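About Restovari

Hi, and thanks for clicking the page most people skip!

I'm the person who started Restovari, and I still write most of the words on this website (you can probably tell). We make software for robots that pick things up. We don't build the arms, the motors or the cameras. Our part is the bit in the middle, where a pile of pixels turns into "go there, close gently, lift."

I got into this sideways. I spent years writing control code for packing lines at Bergmann, where every item came down the belt the same way up, and if it didn't, someone walked over and fixed it. I was good at that job and I liked it. But I kept going home to a kitchen drawer full of pens, batteries, tape and takeout menus, and thinking that not one line of my code would survive five minutes in there. That drawer is more or less the company plan.

So what do we sell? Two things. Multolus is our grasp planner. It looks at clutter, suggests places to grab, and throws out the ones where the fingers would bump into the neighbors on the way in. A typical pass looks at 900 candidate grasps and keeps 15, and then the planner works out which one the arm can reach without tying itself in a knot. Elel is the tooling side, which started as a messy folder of scripts I was embarrassed to show anyone. It lines up video with gripper motion, lets you scrub back and forth through a recording, and flags the spots where the timing has drifted. We gave it to a customer as a favor, they asked for more of it, and now it has its own release notes.

There are a few things we care about more than is probably healthy. Logs you can read without a decoder ring, for one. Error messages that tell you which joint is complaining. And test sets made of real household stuff, because a planner that only knows blocks and cans gets a nasty shock the first time it meets a bedspread.

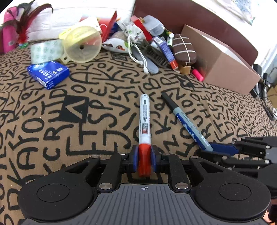 Markers are a favorite of mine, by the way. They're long and skinny, so being a little off on the angle matters a lot more than it does with a box, and with two hands going you have to plan both at once or the fingers end up fighting over the same patch of space. We have 84 regression tests just for two-handed picking, and I've broken nearly all of them at one time or another.

We're a small team and we answer our own support mail. If you write in with a planner bug, the reply comes from whoever touched that code last (often me, sorry in advance). Send the log file if you have it!

Page last updated February 2021. The next Multolus release is planned for March, with faster collision checks and a proper undo button in Elel.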